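Três orçamentos e uma dor de cabeça

Faz 17 dias que tenho a proposta da Hunton aberta numa aba e ainda não consegui gostar dela. O preço da base aparece em letra grande na primeira página. O resto (mãos, cabos, licença do software, instalação, treinamento) vai surgindo aos poucos, até a página 13, e a soma fica por conta do leitor. Fiz a soma. Deu 51% a mais do que o número em letra grande.

A Meltau pelo menos manda tudo numa planilha só. Em compensação, a garantia das mãos é de um ano e a dos braços é de dois, e quando perguntei por que a peça que mais apanha tem a cobertura menor, me responderam com um link para o catálogo. Quem já comprou pinça sabe onde vai parar o dinheiro da manutenção. Mão com dedos tem muito mais junta para dar folga.

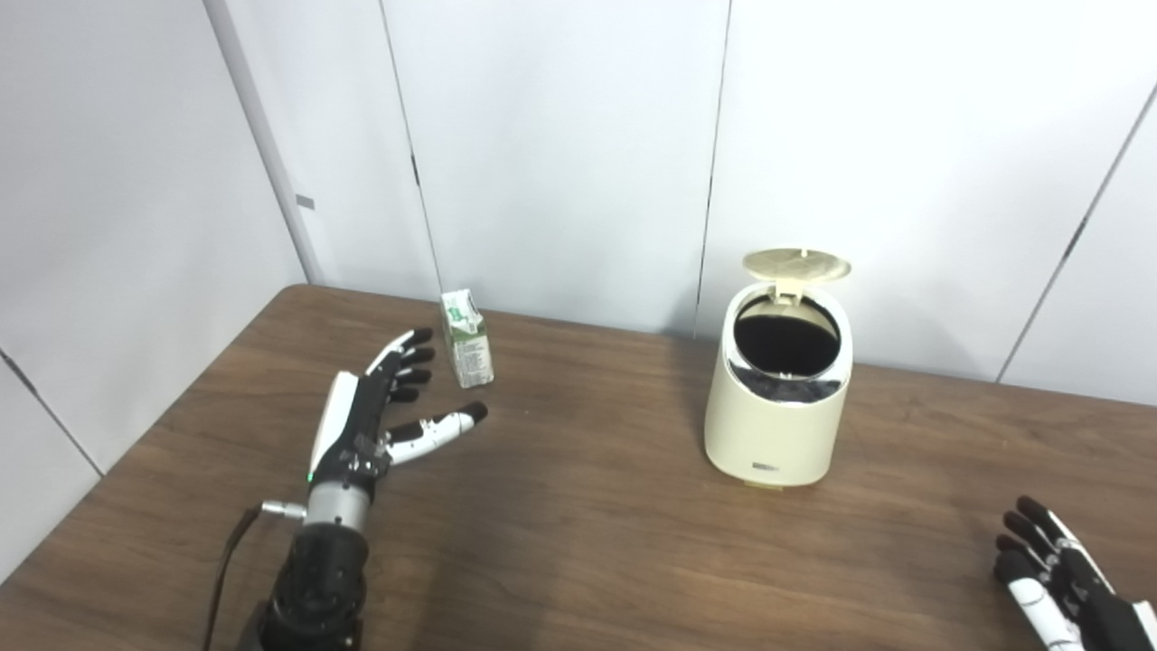 Caixinha de leite, lixeira de tampa aberta e duas mãos robóticas que custam mais do que o meu carro.

Minha implicância é com o tamanho da promessa. Jogar uma embalagem no lixo é uma tarefa honesta para avaliar equipamento, e eu prefiro mil vezes isso a um vídeo com música. Mas a pergunta que interessa ao orçamento é outra: quantas vezes seguidas, com a embalagem amassada, virada, mais perto da borda? Pedi esse número aos dois fornecedores em setembro. A Hunton mandou um folheto. A Meltau prometeu "dados em breve".

Enquanto isso, o pessoal do projeto Ganwood insiste em comprar já, com duas mãos por estação, porque o desconto vence no fim do mês. Desconto que vence sempre me deixa com o pé atrás. Minha contraproposta é alugar uma estação por dois meses, guardar uma reserva para dedos e cabos e só depois discutir compra. O aluguel sai caro, eu sei. Uma segunda estação parada no depósito sai mais.

Falta ainda o orçamento da Živković, que ficou de chegar até as seis da tarde. Pedi frete e peças de reposição em linhas separadas. Se vier tudo junto de novo, devolvo.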